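Plug Task Data Collection, Final Report
Khanyisile Msimang
July 11, 2020

What we did

The goal was to get enough teleoperated examples for a policy to learn one job: pick up a plug and put it in a socket. Two arms, one table, operator drives both. We named the project Porkport early on and it stuck. Recordings went into the Lunde folder, one episode per file, with all camera streams kept in sync.

First batch in January was mostly thrown out. Bad timestamps. Second batch used the fixed view plus the wrist views, and those are the ones we trained on.

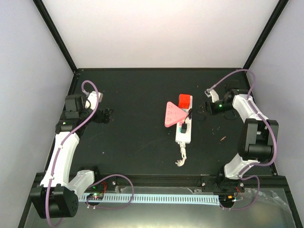 Why not just script the motion? A scripted path only works if the strip is in the same place every time, and we wanted it to work when things get moved.

Episode counts

Recorded: 1,652 total. Dropped for sync errors: 201. Set aside for two-arm handoffs: 886. Those handoffs took the longest to label and I would do them last next time. Labels are start, grasp, align, insert, release. Operators disagreed alot about where align begins, so we wrote a rule (first moment the plug tip points at the socket face) and relabeled.

Changing the layout 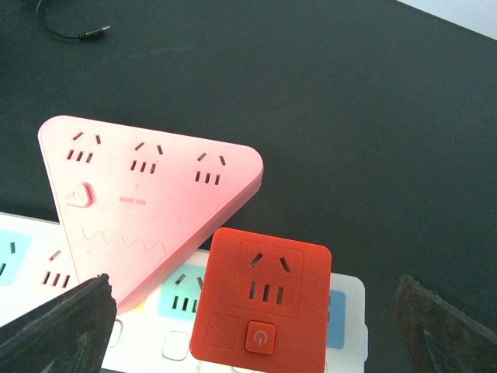

Layout changes were the part we argued over most. Too few and the policy memorizes positions, too many and the operator slows down and the examples get sloppy. Settled on a reset after every 30 episodes. Overlap is allowed, even wanted. With the pink triangle and the red block both lying over the long white strip, some of the white strip's sockets are partly covered, so the policy can't treat every slot it sees as a usable target. Glare is a problem too, the white plastic washes out in the wrist view and we did not fix exposure untill late.

Empty-gripper segments

Every episode keeps the approach, with the fingers open, before anything is grasped. We trimmed these at first to save disk space. Mistake. Policy trained on trimmed data had no idea how to get to the plug from farther off. Put them back in, retrained, approach got much smoother.
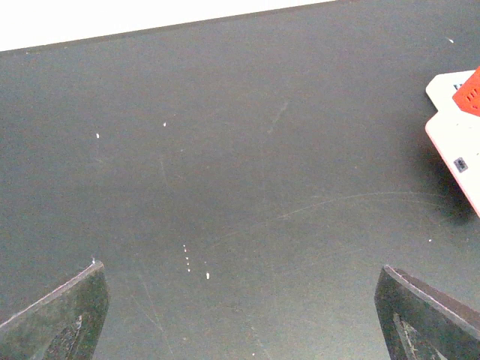
Fig. 3. Wrist view, fingers open over mostly empty table.

Left to do

Exposure lock on both wrist cameras. Second labeler on the handoff set. Try the Vesar loader, ours is slow with long episodes. Write up the reset rule properly so the next group doesn't have to guess.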